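Shared workshop's kitchen arm gets its own practice counter

I stopped in at the Nasulham workshop one evening in August meaning to return a clamp, and I ended up staying until the lights went off at 10. Noeline Pirihi and Aroha Lockyer were at the big bench with their kitchen arm project, which they've named Umali, and they had news: the simulated side of it is finally up and running for all members to try.

If you missed the last update, the plan is a home-built arm that can help tidy a kitchen counter. The two of them have been cutting and bolting the real one together for 4 months now, and it's getting there (the base is solid, the elbow still squeaks like a gate). But there's only so much you can learn with a half-finished arm, so Noeline started building a pretend kitchen on the workshop computer. She's using a model of a Franka Emika arm as a stand-in until their own one is drawn up properly.

I figured I'd see a gray box on a gray floor. Nope! She's put in marble counters with dark brown cabinets under them, a plate, a loaf of bread, a little bowl, all kinds of bits and pieces to reach past. Aroha told me she spent a whole weekend on the counters alone and then moaned about how slow everything ran afterward. 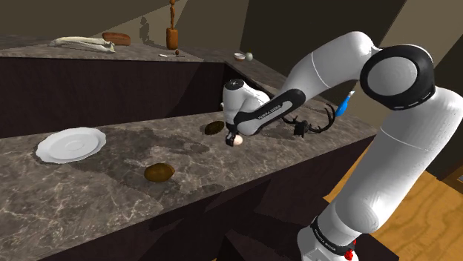 The part they're working on now is picking up small round things, and that's been a headache. Flat-sided stuff is easy to grab, Noeline says, but anything rounded wants to roll off the second you touch it from the wrong side. She had a notebook page of approach angles with most of them crossed out. The best run so far got 16 good pickups in a row before the arm knocked into something and she had to reset it.

Aroha's job is the boring one (her word), which is getting the same commands to work on the real motors. She wrote a small program called Ondex that takes a saved run from the computer and plays it back on the build, at a crawl, with her hand hovering over the off switch. I watched 2 of those. The first one stopped short of the bench and just sat there humming. The second made it all the way down and back up, and I clapped, and I was the only one who did.

Parts are still the holdup. The wrist bearings came from Zatmont in the wrong size and the new ones haven't shown up, so the real arm is doing without its hand for the moment.

If you want a turn with the pretend kitchen, the computer is the one by the paint cupboard and Noeline has left a page of instructions taped to the monitor. Save your runs under your own name, please, she was pretty firm about that. And I still have the clamp. I'll bring it back next time.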